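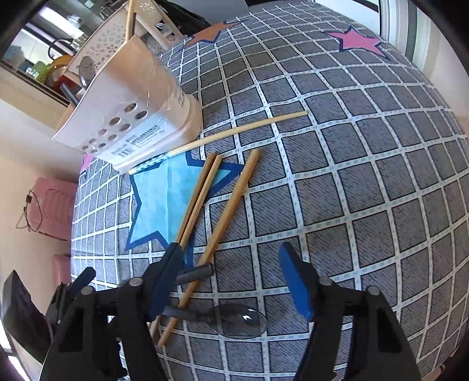 Kitchen equipment and table sessions: progress to the end of March

Work under this heading has moved forward in both Prornley and Tarkent. The kitchen at Prornley is now in daily use, and 11 households have taken part in the shared meals programme since the grant was released.

Cutlery storage was raised as a weakness in our previous report. A white plastic drainer caddy with round holes has been bought for Prornley and was photographed on the table still in its clear wrapping, with chopsticks laid out on the star-patterned cloth beside it. A second caddy of the same type is on order for Tarkent. Households asked for chopsticks to be supplied alongside forks and spoons, and the budget line has been adjusted to allow for this – the total is unchanged.

Table-setting and clearing sessions are led by Tshepo Motaung. Four were held in this period against a target of four. Attendance at the last two was lower than planned, owing to the closure of the Camargo Road entrance.

Spending

Small equipment remains within the agreed sum. Receipts are held at the Drarkari office and will be sent with the final claim.

Next period

We intend to label the storage shelves, replace the worn drying racks at Tarkent and agree a washing-up rota for both kitchens. We request approval to carry the unspent linen allowance forward to the next quarter.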